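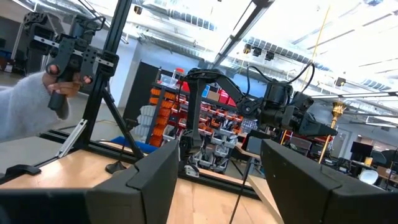
One hand on the leader arm, with a follower arm out on the table.

Want to drive a robot arm for an afternoon? Flerkard open day, call for participants

Hi everyone, Keith Whitlock here. I run the visitor side of things at Flerkard, so I'm the guy who answers the open day email and finds you a place to put your coat. Our next open day is September 9, 2023, at our workshop in Ellbridge, and I'm looking for people who'd like to come and be part of it. I don't mean standing behind a rope with a paper cup of coffee (although there will be coffee). I mean sitting down at a table, grabbing a handle and moving a robot arm yourself while the other visitors watch, ask you questions and probably give you terrible advice.

We did a smaller version of this in March and I had a blast. The people who signed up were a pastry cook, a retired bus mechanic, two sisters who fix accordions and a bunch of folks who just saw the flyer at the library. Almost none of them had touched a robot before, and within a few minutes they were all leaning over the table with their tongues sticking out like kids learning to write. The pastry cook was scary good at it. I've asked her back and she says she's thinking about it!

What you'd be doing

You'll work with a pair of arms. One is the leader, the one you hold, and the other is the follower, which copies what your hand does. One of our operators goes first and shows you the moves, then you take over for a 20 minute turn. After that you get a break while somebody else goes, and then you're up again if you feel like it. Most people feel like it.

The first jobs are simple ones: reach, close, lift, set down. Then we make it a little harder. You can talk to the visitors while you work or ignore them completely, whichever keeps your hand steadier. I'm a talker myself and I knock over everything.

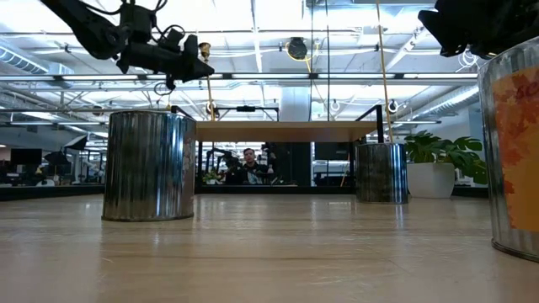 My favorite part of the day is picking what goes on the table, and I get way too into it. Boxes are kind of boring, soft toys are forgiving, and anything with a handle starts an argument about which side to grab it from. Ribbed metal cans are the ones I keep coming back to, and I like having a big one and a smaller one farther back so people have to think about reach as well as grip. They're shiny, too, so all the ridges throw the room back at you, and judging exactly where the side of the can is takes more concentration than you'd expect. If you have a favorite household object you'd like to see a gripper wrestle with, bring it along and I'll see what we can do. Nothing that leaks, please, and nothing your grandmother left you.

Who I'm looking for

Anybody 18 or over who can sit or stand at a table and use at least one hand comfortably. Left-handers, I'd especially love to hear from you, we never get enough. You don't need any technical background and you don't need to be good at video games (people always ask). If you have questions about access, email me before you apply and we'll talk through the room together. I'd much rather sort out a chair or a table ahead of time than on the morning.

I also need a few people for the demo crew. If you've worked retail, taught a class, coached Little League, called bingo, anything where you talk to strangers and keep things moving, that's you. Crew members greet each group, explain what the driver is trying to do and hand the object back when it goes on the floor. It will go on the floor. 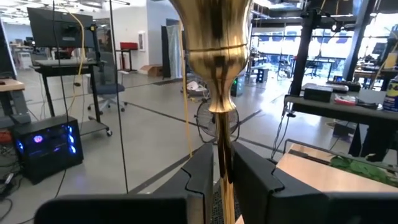
Crew folks come in a bit earlier than the drivers, so I can walk you through the room and show you where visitors can and can't go. Wear closed shoes and tie back long hair. Loose bracelets and scarves stay in your bag while you're at the arms, and the operator at your table has the final say on when things stop. If they say hands off, it's hands off, even if you were just about to get it.

What you get

Drivers and crew both get paid $125 for the day, plus lunch. Lunch is from Dosidstead, the sandwich place on the corner, and they do a very good eggplant one. Tell me about allergies when you write. Parking on the street is fine, and there's a bike rack by the side door.

How to apply

Send a few lines to the open day inbox with your name, whether you want to drive or join the crew, which hand you use, and whether you can stay all day or only the afternoon. Put "open day" in the subject line or I will lose it, I know myself. No résumé needed. I'll write back to everybody, including the people I can't fit in this time, and I keep a list for the next one.

We're at 3876 Desjardins Avenue, Ellbridge. Come to the side door, the front one sticks, and ring the bell twice so I know it isn't a delivery.

Keith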